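From: list member, Mundero users
To: mundero-users
Date: Dec 22, 2023
Subject: Re: [mundero-users] Slow delta imports after schema change

On the original question:

> We moved our parts catalog from Finus to Mundero in April. Full
> imports are fine. Delta imports used to finish in 7 minutes and now
> take well over an hour. The only change on our side is a new
> text column on the item table. Rows per delta: 3,000 at most.
> Is the importer rebuilding the whole index each time?

No. The importer rebuilds the index only when the key definition changes, and a plain text column does not touch the key. You can confirm this in the import log. A rebuild writes a line starting with REINDEX before the first batch. If that line is missing, look elsewhere.

What you describe matches a problem we had on our own catalog (office furniture and spares, item master exported from Promik). The delta job compares each incoming row with the stored row by checksum. When a column is added, the stored checksums are not recomputed. Every incoming row then fails the comparison and is sent through the full validation path, including the lookups against the supplier table. Those lookups are done one row at a time.

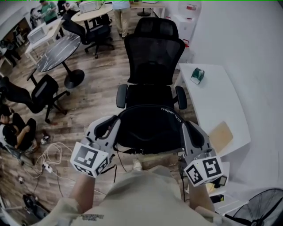
The fix has two parts. First, stop the scheduled delta and run the checksum job by hand with the table name as its argument. It locks the table while it runs, so pick a quiet period. Second, set the batch size for lookups explicitly. The default is 1 if the setting is absent, and configuration files converted from Finus do not contain it. We use 400. Larger values gave us no gain and used more memory on the database host.

After both changes, run 3 deltas in a row and compare the "validated" count with the "received" count in the log. On the second and third runs, "validated" should equal the number of rows that really changed. If the two counts are still the same on every run, check the text encoding of the new column. Trailing spaces are stripped on storage but not on input, and that alone is enough to break the checksum.

> Would switching to the Després connector help?

Not for this. It replaces the transport and leaves the comparison step as it is. Please post the log header and the converted config file if the steps above make no difference.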